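Ornow Two-Finger Gripper - Evaluation Set

The Ornow evaluation set is intended for laboratories and integrators that wish to try a two-finger gripper on their own goods before placing an order. Each set contains one gripper, one wrist camera with bracket, and the Idel controller. The set is lent for 30 days and may be extended once on request.

The fingers are matte, dark, and notched on their inner faces. Fruit and vegetables of mixed size make a demanding first trial - a large orange and a small red bell pepper call for quite different openings, and a clear bin places a wall between the fingers and the item.

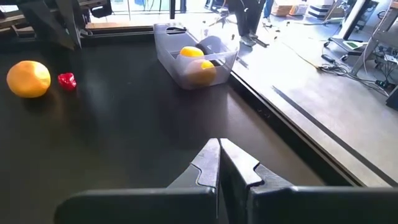
Comparing with other grippers

The mounting plate also accepts the Nikzad gripper, so both models can be run on the same arm with the same camera position. Changing over requires four screws and a new zero setting at the controller. Customers are asked to record results for each gripper on separate sheets.

Ordering

Evaluation set, complete: part no. 447
Spare finger pair: part no. 670

Requests should state the arm model and the available supply voltage. Sets are shipped from Ullbridge.

Contact Sales | © 2022 Ornow | Back to top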